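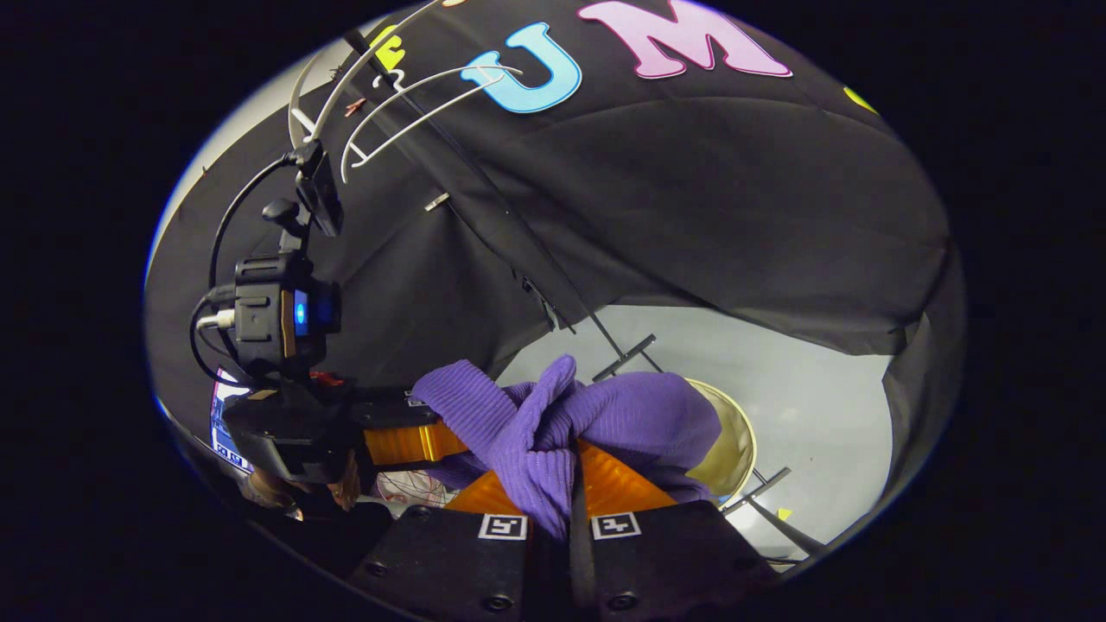 Figure 1. A purple knit garment held between the gripper fingers, with hangers behind.

Unit 4 Handout: Gathering Demonstrations for Garment Handling

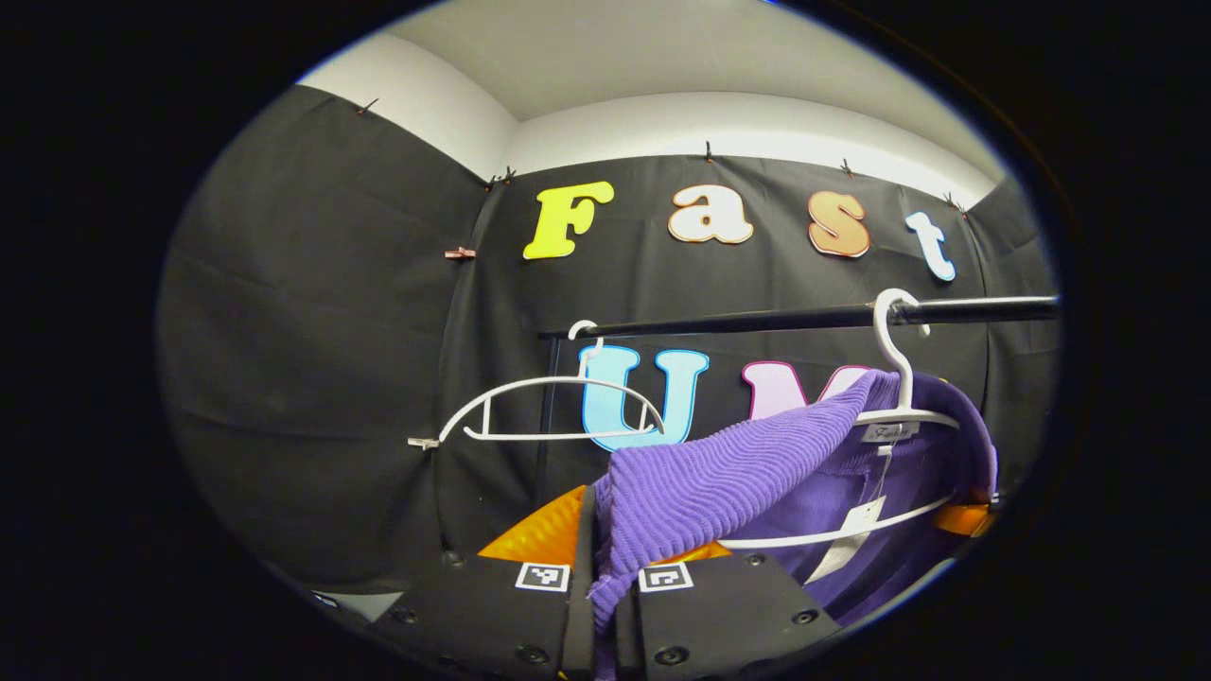

By Nahom Negussie and Nhi La
Course notes, 1 May 2022

1. Purpose of the unit

Students in this unit gather the examples from which a learning system will be trained to handle clothing. The system does not receive written rules. It receives recorded demonstrations, each made by a person working a hand-held gripper, and it learns to connect what the camera records with the movement that follows. The quality of the examples therefore sets a limit on everything done later in the course.

Figure 1 and the picture at the head of these notes come from the same station. In the second, the jaws hold a lower corner of a purple garment that hangs from a white hanger, and a long paper tag is visible inside it. In Figure 1 the cloth is bunched between the orange pads. Both grasps are valid starting points for discussion in section 3.

2. What counts as one demonstration

A demonstration begins when the gripper enters the work area with its jaws open and ends when the jaws have released the cloth and moved clear. Adjusting the garment by hand between these two points ends the attempt, and the recording is to be marked incomplete.

The Nolell set, used throughout this course, holds 1,666 demonstrations. Each student pair will add 10 in the first session and 11 in the second. Pairs should expect to record more than they submit.

3. Variation

Cloth seldom takes the same shape twice. A set in which every grasp is made at the same point will teach the system very little about the rest of the garment. Students should vary the following on purpose:
The point of the grasp - hem, corner, sleeve or shoulder.
The direction from which the gripper approaches.
The position of the hanger along the rail.
The amount of cloth taken between the fingers.

Variation in the operator's speed is less useful. Work at an even pace, and pause briefly before closing the jaws.

4. Markers and view

Each finger carries a square black-and-white marker. The software reads these to estimate how far the jaws are open, and a marker hidden by cloth for a long stretch leaves a gap in that record. Short gaps are acceptable. Check both markers at the start of each attempt and again after release.

5. Labels and notes

Enter the garment, the type of grasp and the outcome on the session sheet before starting the next attempt. Failed attempts are kept and labeled as failures. The Tinport exercise in October will ask students to compare two systems, one trained with these included and one without.

6. Assigned work

Read chapter two of the Ullum notes. Submit a written statement of no more than 300 words on one recording from your own session, stating where the grasp was made and what you would change.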